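Packing Assistant, Evening Shift (Part Time)
Dranano, Bendport

Dranano is a small company that sells phone accessories and desk supplies through our own web shop. We are looking for two people to help us in the packing room from October until the end of February.

What you will do
You take the orders from the shelf, check them against the paper list, pack them and put the address label. You also open the returned parcels and write down if the item can be sold again. The shift is from 4 p.m. to 9 p.m., four evenings in the week. You can choose the evenings together with Lucía Lorente, who makes the plan for each month. 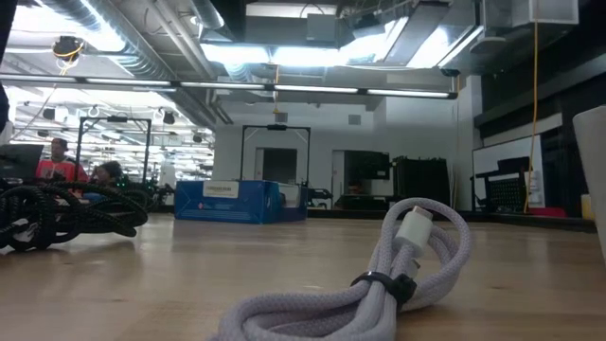

Braided cables on a wooden table, the pale one held with a black strap.

What we ask
You can read and write simple English. You can stand for most of the shift and lift a box of 36 pounds. Experience in a warehouse is welcome but we will teach you everything in the first week. Please be on time, as the courier from Tullero comes at 8:30 p.m. and he does not wait for us.

What we offer
Paid training, a paid break of 20 minutes, coffee and tea, and 90 dollars each month for your bus or gas. Work shoes are from us. After the season there can be a place in the day team, but this we cannot promise now.

How to apply
Send a short letter and your phone number to Rodrigo Rebelo before the end of the month, or leave them at our office on Magalhães Street, second door after the bakery. A photo is not needed. Write please the number 2040 on the letter, so it comes to the right desk. We answer to every person, also when the answer is no.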